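The Torn Pad

The fault came at 5 in the afternoon, when the office at Civberg was already half dark. Trinh Diệp had a cup of tea in her hand and did not drink it. On her screen there was one red line: grip lost, unit 2.

She had worked for Flistora since August. Her task was to listen to the grippers, as she called it, though they made no sound she could hear. They sent her numbers, and she decided if the numbers were healthy.

She called Samuel. Samuel was the program that kept the log, and it spoke in a polite voice that somebody had chosen before her time.

"How many closings on these pads?" she asked.

"The limit is 4,000," said Samuel. "Unit 2 has made 1,566."

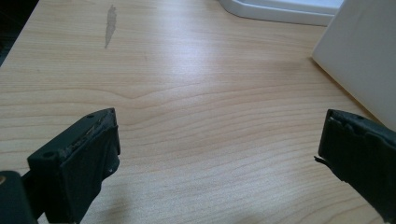

"Then it is too early," she said.

"It is too early," Samuel agreed. It always agreed when it had no answer.

She put on her coat and walked across the yard to the Vamanwood room. She liked that table. The grain of the wood moved like water around a stone, and on bad days she let her eyes follow it. Now she bent down until her face was near the fingers. The rubber on the inner sides was worn and ragged, and a small strip stood out from the edge like a tongue.

She thought of what the gripper was meant to hold next year. It would be glass, in a hospital store, with people walking under the shelf.
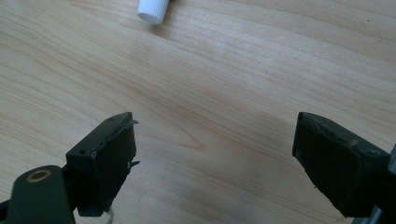 The fingers open over the table, with torn strips at the edge of the left one.

"Samuel, did the force drop slowly, or at once?"

"Slowly. It has dropped for many days. Each day was inside the allowed range."

She read the old reports on her phone, standing up. Every one of them said normal. Three had her own name at the bottom. She remembered signing them, quickly, before lunch.

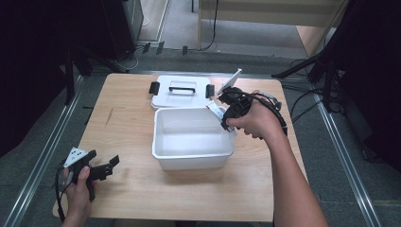

What She Wrote

She wrote the report by hand first, because her English was slower and more honest on paper. She wrote that the counter measured closings and did not measure wear. She wrote that the work must stop until both pairs of pads were changed. Then she wrote that she had signed three reports without going to look.

"The last sentence is not required," said Samuel.

"I know," said Trinh Diệp.

She typed it in with the rest, and the red line on the screen turned gray, waiting for the morning shift to read it.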